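駅から遠い古い部屋を貸すという選択について

ホーム » コラム » 駅から遠い古い部屋を貸すという選択について

不動産投資の本を開くと、たいてい最初の章に「駅から徒歩五分以内を買いなさい」と書いてあります。私も最初はそれを信じていて、休みのたびに駅前の狭いワンルームばかり見て回っていました。でも今、私が持っている部屋はどれも駅から遠いです。しかも古い。それで困っているかというと、そうでもないんですよね。

というわけで今回は、駅近信仰にちょっと文句を言わせてください。反対意見の方がたくさんいるのは承知の上です(前に似たことを書いたら、けっこうお叱りのメールが来ました)。

駅近は高い、という当たり前の話

まず値段です。駅前の物件は誰が見ても良い物件なので、誰もが欲しがります。だから高い。家賃も高く取れますが、買う値段の上がり方のほうがずっときつくて、利回りにすると細い数字しか残りません。管理費と修繕積立金を引いて、固定資産税を引いて、そこに退去が一回重なると、その年はもうほぼ手元に何も残らない。駅前ワンルームの収支表を自分で作ってみると、けっこう寂しい気持ちになりますよ。

「でも売るときに高く売れるでしょう」と言われます。まあ、そうかもしれません。ただ、私は売るために買っているわけではないし、売り時を当てる自信もまったくないんです。株でも何度か痛い目を見ているので、そこは自分を信用しないことにしています。

私が二番目に買ったのは「コリンコム」という名前の古い集合住宅の四階の部屋でした。エレベーターなし。駅まではバス。不動産屋さんに「本当にここでいいんですか」と二回聞かれました。いいんです、と二回答えました。結果として、同じご家族が九年住んでくださっています。九年ですよ!その間の空室期間はゼロ、募集の広告費もゼロ。駅前のワンルームで同じことが起きるかというと、私はかなり難しいと思います。

長く住む人は何を見ているのか

部屋を借りる人が全員、電車で通勤しているわけではありません。車で仕事に行く人もいれば、家で仕事をする人もいるし、近くの学校や病院や工場に歩いて通う人もいる。そういう人にとって、駅までの徒歩分数はおまけみたいな数字です。

じゃあ何を見ているかというと、私の聞いた範囲では、台所の広さ、洗濯物の干しやすさ、隣の音、それからスーパーまでの距離でした。あとは駐車場。とくに台所はみなさん本当によく見ます。内見に立ち会うと、玄関から入ってまっすぐ台所に行って、コンロの横に立って、そこから動かない方がいるんです。ここにまな板が置けるかどうかを考えているんでしょうね。私も自炊派なので、その気持ちはすごくわかります。

なのに、募集図面で一番大きく書いてあるのは駅からの分数です。台所の作業台の幅なんて、どこにも書いていない。貸す側が見せたいものと借りる側が知りたいものが、ずっとずれたままだなあと思います。 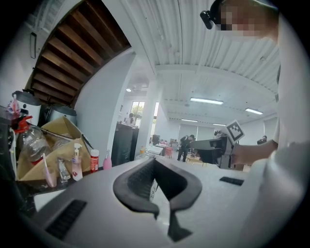
リフォームにお金をかけすぎない

古い部屋を買うと、つい全部きれいにしたくなります。私も最初の部屋で大失敗しました。壁を抜いて、床を張り替えて、洗面台を輸入品にして、照明まで凝って。見積もりの最後に並んだ金額は二百九十六万円。家賃で回収するのに何年かかるのか、計算するのが怖くてしばらく放っておいたくらいです。

しかもその輸入洗面台、入居した方には特に何も言われませんでした。喜ばれたのは、ついでに増やしたコンセントのほうです。(あの洗面台、私は今でも気に入っているんですけどね……。)

それ以来、直すのは水回りの配管と換気扇、網戸、そしてコンセントだけと決めています。壁紙は汚れた面だけ。床は傷んでいなければそのまま。見た目は地味ですよ。でも、古くても水がちゃんと出て、臭いがしなくて、窓がすっと開く部屋は、思ったより少ないんです。

今どきは「貸すなら北欧風に」みたいな提案もたくさん来ます。先日も「サヴォライネン」という内装パックの案内をもらって、写真はとても素敵でした。素敵でしたが、見積もりを見てそっと閉じました。流行りの内装は流行りが終わると古く見えるし、古い建物の中でそこだけ浮いてしまうこともあります。自分の家ならやります。貸す部屋にはやりません。

危ないところもちゃんと書きます

いいことばかり書くとずるいので、心配な点も書いておきます。

ひとつはバス路線です。駅から遠い部屋は、バスの本数に命を預けているようなところがあります。減便になったら一気に厳しくなる。私は買う前に必ず、平日の朝と、できれば夜の九時ごろに、自分でバスに乗ってみることにしています。木曜の夜に乗ったら乗客が私ひとり、という路線があって、その部屋は見送りました。タルトデールという、名前の響きはかなり好きな物件だったんですが。

もうひとつは建物の管理です。古い集合住宅は、部屋の中をいくら直しても、共用部の配管や屋上の防水は自分ひとりではどうにもなりません。修繕積立金がいくら貯まっているか、総会の議事録に何が書いてあるか。ここを見ないで買うのは、さすがに怖いです。議事録って退屈そうですけど、読むとその建物の性格がわかって面白いんですよ。自転車置き場の話で何ページも使っているところは、むしろ安心します。大きい問題がないということなので。

それから融資。古い建物は銀行がいい顔をしません。返済期間が短くなりがちなので、毎月の返済が思ったより重くなります。頭金が少ない方には、正直おすすめしにくいです。私も三つ目の部屋は現金が貯まるまで待ちました。待っているあいだに別の人に買われた部屋もあって、かなり悔しかったです。

それでも私は遠い部屋を見に行く

駅近を買う人を否定したいわけではありません。忙しくて物件の面倒を見る時間がない方や、数年で売るつもりの方なら、駅近のほうが向いていると思います。ただ、最初から「徒歩五分以内」で検索を絞ってしまうと、その外側にある、静かで広くて安い部屋が一度も目に入らないんですよね。それはもったいない。

一度だけでいいので、検索条件の徒歩分数を外してみてください。出てくる部屋の数がどっと増えて、最初はうんざりすると思います。そのなかから台所の広い部屋だけを拾って、バスに乗って見に行く。私の休日はだいたいこれで終わります。来週は「ジェルテント」という、坂の上の五階建てを見に行く予定です。坂がきついらしいので、歩きやすい靴で行ってきます。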